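Mercredi, ménage de la salle d'eau. Fil court, surtout pour moi, pour ne pas refaire les mêmes bêtises la prochaine fois.

Le plan de toilette est noir. Joli le jour de la pose, pénible ensuite : chaque goutte de calcaire laisse une auréole. Chez nous à Limdale l'eau est très dure, donc ça va vite.

Je vide le plan avant de commencer. Enfin, en théorie. Le gobelet de soda finit toujours dans un coin.

Deux chiffons de microfibre Clarneo, un bleu vif et un bleu marine. Le marine pour le tour de la vasque et le rebord du fond, l'autre pour sécher. Lavés à 41, sans adoucissant.

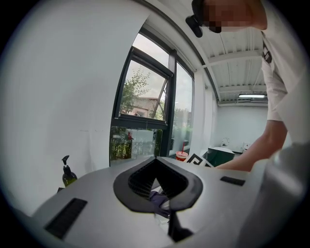
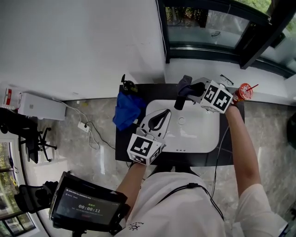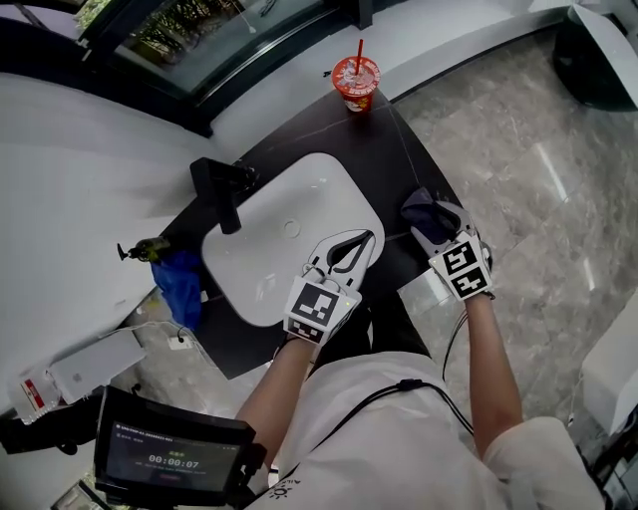 Le coin vasque, côté fenêtre.

Produit : vinaigre blanc dilué, rien d'autre. Jamais sur la pierre naturelle, je précise pour ceux qui ont du marbre. On laisse agir 15 minutes, on rince, on essuie tout de suite.

Le joint entre la vasque et le plan, je le fais à la vieille brosse à dents. Pareil pour la bonde et les trous du trop-plein.

Temps total : 44 minutes, sol compris. Le sol se fait en dernier, à l'eau tiède.

Reste le miroir. Je m'en occupe samedi, et je rachète du vinaigre en passant chez Guérin.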